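Forum Wohnen & Arbeiten > Homeoffice > Arbeitsplatz im Wohnzimmer: wie macht ihr Feierabend?

Lindenblüte
Beiträge: 1417

Guten Abend in die Runde,

ich hoffe, ich bin hier im richtigen Unterforum, sonst bitte verschieben. Seit November arbeite ich überwiegend von zu Hause, erst waren es ein paar Tage im Monat, inzwischen fahre ich kaum noch ins Büro. Ein eigenes Arbeitszimmer gibt unsere Wohnung nicht her, also sitze ich im Wohnzimmer, und da sitze ich dann eben auch abends noch. Mein Mann sagt, ich sei zwar körperlich auf dem Sofa, aber der Rest von mir beantworte noch Mails. Leider hat er recht damit, auch wenn ich ihm das so nicht gesagt habe.

Was ich schon probiert habe: einen Wecker auf 17 Uhr (drücke ich weg), den Laptop in den Flurschrank (hole ich wieder raus, ist ja nur "kurz was nachsehen"), und eine Weile lang einen Paravent, den meine Schwester übrig hatte. Der Paravent ist jetzt beim Kater in Gebrauch, mehr möchte ich dazu nicht schreiben.

Nun überlege ich, mir einen dieser Klappsekretäre zu kaufen, bei denen man abends alles hinter einer Tür verschwinden lässt. Der von Derkico kostet in der Ausführung, die mir gefällt, 1002 Euro, und da musste ich mich erst mal hinsetzen. Hat den jemand? Oder habt ihr ganz andere Lösungen gefunden? Ich freue mich über jede Erfahrung, gern auch ausführlich, ich lese so etwas abends gern (auf dem Sofa, versteht sich).

Liebe Grüße
Lindenblüte

Holzwurm_Nord

Moin Lindenblüte,

für das Geld baut dir jeder Tischler auf dem Dorf was Vernünftiges, und zwar passend für deine Wand. Den Derkico habe ich mir im Möbelhaus angesehen, die Klappe ist hübsch, aber mir wäre sie zu schmal. Sobald du eine Tasse neben der Tastatur stehen hast, wird es eng, und abends musst du Tasse, Kabel, Notizblock, alles wegräumen, bevor du zumachen kannst. Mach das mal nach einem langen Tag! Ich gebe dem eine Woche, danach bleibt das Ding offen.

Meine Meinung, muss ja keiner teilen.

Frau Mohn

Da muss ich dir aber freundlich widersprechen, Holzwurm. Gerade das Wegräumen ist doch das Schöne! Ich habe einen alten Sekretär von meiner Großtante, viel zu klein, mit einer Schublade, die nur aufgeht, wenn man sie unten ein bisschen anhebt, und trotzdem möchte ich ihn nicht mehr hergeben. Wenn ich um halb sechs die Stifte einsortiere und die Klappe hochmache, dann ist Schluss, da kann das Telefon im Flur klingeln, wie es will. Bei mir hat das keine Woche gedauert, bis es saß, und es hält bis heute.

Gebraucht findet man solche Stücke übrigens für einen Bruchteil, Lindenblüte. Schau mal bei Haushaltsauflösungen, ich habe dort schon wunderbare Sachen stehen sehen und mich nur mit Mühe beherrscht.

kaffee_um_vier

Hallo zusammen,

ich lese sonst nur mit, aber das Thema treibt mich auch schon lange um, deshalb jetzt mal mein Senf. Ich glaube, es hängt viel stärker an der Blickrichtung als am Möbel. Wir haben den Schreibtisch früher so gestellt, dass man ihn vom Sofa aus immer im Augenwinkel hatte, und das war furchtbar, ich habe ständig rübergeschielt wie zu einem Topf, der überkochen könnte. Jetzt ist es so, dass das Holz auf beiden Seiten ähnlich warm ist und in der Mitte schön viel Boden frei bleibt. Der Schreibtisch gehört bei mir in die Ecke und das lange Möbel an die Wand, mit Dingen drauf, die mit der Arbeit nichts zu tun haben. Ball und Vase zum Beispiel, warum auch nicht.

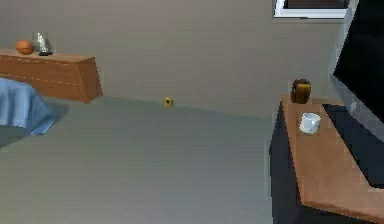

Und die Arbeitsecke, Bildschirm aus: 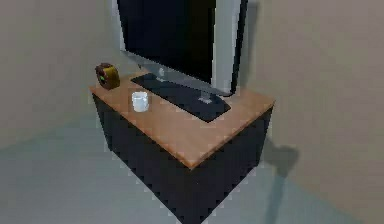
Wumpini Sarpong

Blickrichtung, ja, einverstanden, aber beim Möbel bin ich nicht ganz bei dir. Ein Tisch, der den ganzen Abend aufgebaut dasteht, ist für mich eine offene Einladung, egal in welcher Ecke. Ich habe das zwei Jahre lang so gehabt und mir jeden Abend eingeredet, dass ich ihn gar nicht mehr bemerke. Dann war ich drei Wochen bei meinen Eltern, kam zurück, und das Erste, was ich sah, war der Schreibtisch. Nicht die Pflanzen, nicht die Post, der Schreibtisch!

Was bei mir am Ende geholfen hat, kostet gar nichts. Ich gehe nach der Arbeit einmal aus der Haustür, um den Block, am Kiosk vorbei, und komme wieder rein, als käme ich aus dem Büro. Mit Jacke und Schlüssel und allem. Die ersten Male kam ich mir reichlich albern vor, aber seitdem kann der Tisch stehen, wo er will.

kaffee_um_vier

@Wumpini Sarpong: Das mit dem Block gefällt mir sehr, das probiere ich aus, sobald es abends wieder etwas heller ist. Bei Regen hätte ich vermutlich schnell eine Ausrede. Ich bleibe aber dabei, dass die Ecke mir gutgetan hat, vielleicht sind wir da einfach verschieden gestrickt.

Holzwurm_Nord

Den Spaziergang unterschreibe ich sofort. Unser Hund hat das übrigens schon lange vor dem Homeoffice eingeführt, Punkt fünf steht er an der Tür und guckt vorwurfsvoll. Und @Frau Mohn, gegen einen alten Sekretär habe ich nichts gesagt, die haben ja oft noch richtige Beschläge. Es ging mir um den Preis für das neue Ding. Wenn die Schublade klemmt, reib die Laufleisten mal mit einem Kerzenstummel ein, dann brauchst du sie vielleicht nicht mehr anzuheben.

Frau Mohn

Kerzenstummel liegt bereit, danke dir! Obwohl ich die Schublade fast ein bisschen vermissen würde, so wie sie ist.

Radlerin_ausm_Tal

Ich werfe noch etwas ganz anderes ein: Feste Verabredungen! Bei mir ist es der Kurs bei Cinosport, der fängt um 18 Uhr an, und wer zu spät kommt, muss mit seiner Matte ganz nach vorn zur Trainerin. Ihr glaubt gar nicht, wie pünktlich ich den Rechner zuklappe. Vorher hatte ich monatelang die App von Poreo, die einem sanft zuflüstern sollte, dass der Arbeitstag nun vorüber sei, aber von einem Telefon lasse ich mir nun mal nichts sagen.

Außerdem Licht. Ich habe eine Arbeitslampe und eine Abendlampe, und die sind nie gleichzeitig an. Die Abendlampe ist eine von Ansah mit Stoffschirm, 40 Euro im Ausverkauf, ein herrliches, weiches Licht, bei dem man beim besten Willen keine Tabelle mehr lesen möchte.

Lindenblüte
Beiträge: 1418

Ihr Lieben, da ist man mal einen Tag nicht da! Vielen, vielen Dank euch allen, ich habe gerade alles in einem Rutsch gelesen und meinem Mann die Hälfte vorgelesen, ob er wollte oder nicht.

Der Derkico ist damit wohl vom Tisch, da hat mich Holzwurm überzeugt, ich habe nämlich immer eine Tasse neben der Tastatur und meistens noch eine von gestern. Heute Abend habe ich stattdessen die Runde um den Block gedreht und dabei unsere Nachbarin getroffen, mit der ich sicher seit dem Sommer nicht mehr gesprochen hatte. Wir standen so lange vor der Bäckerei, dass mein Mann angerufen hat.

Den Schreibtisch wollen wir trotzdem umstellen, er sieht die Fensterseite, ich die Ecke neben der Balkontür. Frau Mohn, wie breit ist denn dein Sekretär ungefähr? Neben der Tür wäre vielleicht doch noch Platz für so einen kleinen alten.

Frau Mohn

Messe ich morgen früh aus, jetzt ist er schon zu!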